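Keeping a small microwave nice (and not smelly)

I put off cleaning the microwave for longer than I'd like to admit, mostly because a little one like mine is fiddly and I have big hands. But I've got it down to a routine now, usually on a Thursday while the rice is on, and a few of you asked after my post on the Skusitz kettle, so let's do the microwave next!

First thing: unplug it. Then open the door as far as it goes and leave it open the whole time. I used to clean with the door half shut against my elbow and wonder why I never got into the corners.

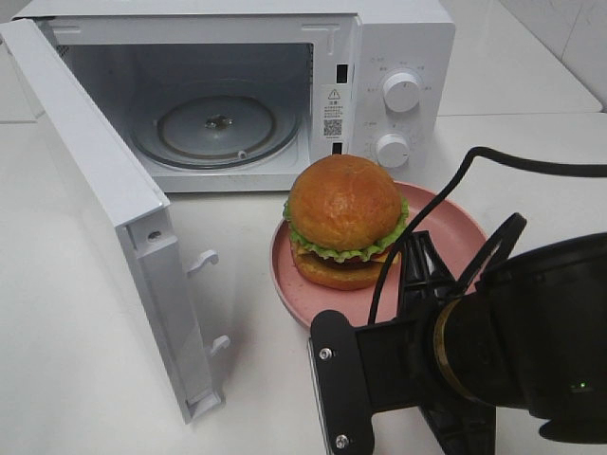

Door all the way open before you start.

The steam trick

You've probably heard this one, and it's popular because it works. Before unplugging (yes, I know, I told you to unplug it already - plug it back in for this bit), take a microwave-safe bowl, put in a cup of water and a good glug of white vinegar or half a lemon, and stand a wooden spoon in it so the water doesn't bubble up all at once. Heat it for 2 minutes, then leave the door closed for a while and go do something else. I fold towels. The steam loosens the splatters and you can wipe most of them off with a soft cloth. Careful lifting the bowl out, it'll be hot. Then unplug again.

My friend Bushra Baloch swears by lemon only and says vinegar makes her kitchen smell like a chip shop. I like chips, so I stick with vinegar.

The glass plate

Lift it straight up with both hands and wash it in the sink like any other dish. Let it cool down first if you've just been heating something, cold water on hot glass is asking for a crack. Mine is plain clear glass with a raised rim, and the rim is where old soup goes to hide. An old toothbrush gets it out.

While the plate is out, look at what's under it. There's a roller ring that the plate rides on, and crumbs get caught in there. If your plate has been rattling or sticking as it turns, try this before you start shopping for a new oven! I wash the ring in warm soapy water, dry it well, and wipe the floor of the oven where it sits. Go gently around the little hub in the center and don't pour water anywhere near it, just a damp cloth.

When you put it all back, ring first, then plate, and give the plate a wiggle so it settles onto the hub. It should sit flat. If it wobbles, take it off and try again.
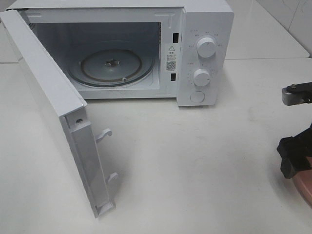 The door and the front edge

This is the part I skipped for years. The inside of the door catches nearly as much splatter as the walls do, and on a white oven the grease goes yellow after a while. I use a cloth wrung out in warm water with one drop of dish soap, then a second cloth with just water, then a dry one.

A few spots to go slowly on:

The latch hooks on the door. Wipe them, don't tug them. If one feels loose or looks cracked, stop using the oven until somebody has looked at it.

The two slots the hooks go into. Dry cotton swab only. I wouldn't spray anything at them, ever.

The warning sticker. Mine is on the front edge between the slots, and I just dab around it so the corners don't peel. Leave it on.

The vent holes inside. Damp cloth, barely damp, and no poking with toothpicks (Zodwa Sithole, I'm looking at you).

The knobs

I love a microwave with two knobs and just the one button - fewer cracks for gunk to get into. Put the cleaner on the cloth and keep it off the panel itself, because you don't want drips running in behind the dials. A dry toothbrush around the base of each knob does the rest, and go easy on printed labels. A scratchy sponge will take them right off, as I learned with my last one.

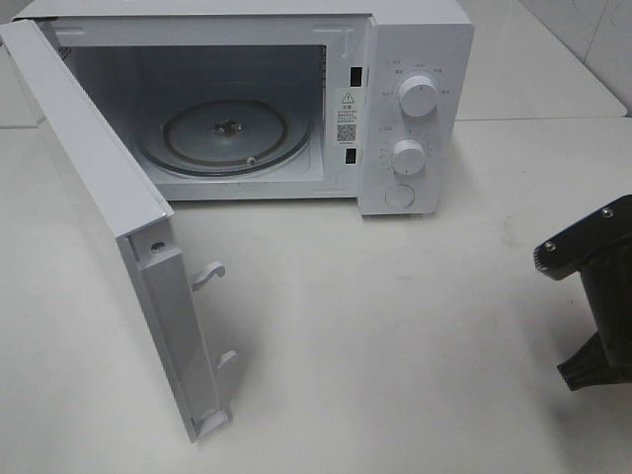 Two knobs, nice and simple to wipe around.

Airing it out

If there's still a whiff of last night's fish, leave the door open for 40 minutes with a small dish of baking soda inside. For burnt popcorn you may want to leave it overnight. Just take the dish out before you plug the oven back in, I've nearly cooked mine twice.

Next time I'm doing toaster crumb trays, so send me your horror stories.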